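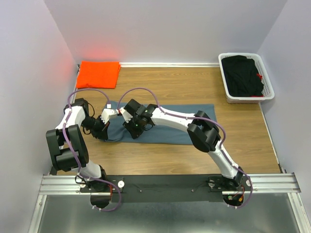

Sernia two-arm folding station, trial unit: pre-use safety and inspection checklist, with my comments

Checked by: Csenge Veres
Date: December 5, 2022
Supplier: Aketti
Unit status: on trial, purchase decision still open

I used the list Aketti sends out with the kit and added a few lines of my own at the end. Marks are OK, WATCH (use it, but keep an eye on it) or FIX (don't run until it's done). Florence Girard asked me to write comments in full this time because my last checklist was "a page of ticks and one angry arrow." Fair enough, Florence! So you're getting the long version.

SECTION A. BEFORE POWER

A1. Mounting beam secure, all visible fasteners seated — OK
Went along the whole front beam with a hex key and nothing moved. I like that you can get at the fasteners around the bases without crawling under anything. The older single-arm kit we tried from Rácz had me lying on the floor with a flashlight in my teeth.

A2. Rails and frame members tight — OK
Gave the silver rail a good shove on both ends. No wobble that I could feel.

A3. Work surface clean and flat, no snags — OK
The wood-grain top is smooth and I ran an old pair of tights over it, which is the best snag test I know. Nothing caught. I did the edge strip on the right side too, and then the white strip along the foot of the back wall, where thin fabric would be the first to get pulled in.

A4. Side and back walls in place — OK
Three walls, all standing firm. The front is where the arms are mounted, and it's open, so please don't read this OK as "guarded on all sides." See D2.

A5. Emergency stop within reach of the operator — WATCH
It works (see B2), but the cord is short and the button ends up wherever the last person left it. I'd like it fixed to one spot. Homa Rostami has a bracket that might fit.

A6. Cables routed and tied — WATCH
My biggest comment, so bear with me. Each arm has a purple cable running from up near the gripper, back along the arm and down past the base. They're tied to the forearm and again near the bottom, and between the ties they have a lot of freedom. The right one makes a big high arch over the cloth. I understand you need slack for the wrist to turn, and Aketti's setup guide says to leave it, but that's a generous loop! With a towel lifted high I can picture a corner going through it. I want one more tie per arm, or a clip, and I'd like the supplier to tell us where it should go so we don't end up pinching the wrist.

A7. Small wiring at the grippers undamaged — OK
Thin black wires at the wrists, no nicks or bare spots. They are pretty exposed, though. I'd put these on the monthly look-over.

A8. Openings below the arm bases clear — WATCH
You can see connectors and thin red wires in there. No lint yet, but we're a laundry, we make lint for a living. A cover would be nice. Gergely Bodnár asked Aketti and they do sell one as an extra, which I think is a bit cheeky for a kit aimed at people who fold towels.

SECTION B. POWER ON, NO FABRIC

B1. Arms go to the home position without contact — OK
Did it 6 times from different starting poses. They never touched each other or the walls.

B2. Emergency stop halts both arms — OK
Pressed it during a slow move and during a fast one. Both arms stopped together. They hold position after the stop, so you have to use the release routine if something is trapped. Everyone on the trial needs to practice that, including the people who say they only ever watch.

B3. Gripper closing force on the low setting — OK
Tested with a rolled newspaper first and my own gloved finger second (supervised, before you write to me). Firm but not painful on low. I haven't tested high and I'd like high locked out for the trial.

B4. Unusual noise or smell — OK
There's a little whine from the right arm when it reaches far across. Piroska Szénási listened too and thinks it's normal for the joint. Noted so we can compare in February.

SECTION C. RUNNING WITH FABRIC

C1. Load in the correct place — OK
Cloth goes lengthwise across the middle, finished pile in the far left corner, basket in the far right corner.

C2. Basket stable and out of the arms' path — WATCH
We've been using a plain white plastic basket and it overlaps the right edge of the surface when it's set at an angle. It hasn't tipped on me, but I don't love it. Either square it up or put two little stops on the surface. Also, don't let sleeves or corners hang over the rim on the side toward the arms.

C3. Grippers meet on the cloth without colliding — OK
The part I watched most closely. When both grippers work on the same end there's only a short gap between them, and the modules mounted on them are bulkier than the fingers. I ran it slow, then at the normal speed, and saw no contact. Stay on normal. The fast mode can wait until somebody has shown me the clearance in writing.

C4. Thick items — WATCH
A bath sheet doubled over made the left arm hesitate and then carry on. No fault message. I'd rather it stopped and told me! Sent to Aketti as a question.

C5. Finished pile stays clear — OK
As long as you take it away regularly. Let it grow and you're giving the left cable something to drag across.

SECTION D. PEOPLE AND PAPERWORK

D1. Instructions at the station — FIX
The printed guide was in a drawer in another room. It needs to hang at the station before the next session.

D2. Floor line in front of the open side — FIX
There isn't one. Tape is fine. Hands stay behind it while the arms are live, and that goes for "just straightening this bit" too.

D3. Service plan understood — WATCH
The quote lists 3,000 for the station and 1,380 for the yearly service visit. I can't find whether replacement cables are covered. The Brirus offer is cheaper on service, but I haven't inspected theirs, so I'm not comparing.

D4. Trained operators listed — OK
Homa, Gergely and me. Piroska still has the release routine to do.

OVERALL

I'm happy for the trial to continue once D1 and D2 are closed. It's a tidy piece of kit and setting up was much easier than I feared. My one condition for buying is a proper answer on A6.

Signed, Csenge Veres

Added after signing: Homa's bracket fits the stop button. She'll mount it on the right, so please leave it there.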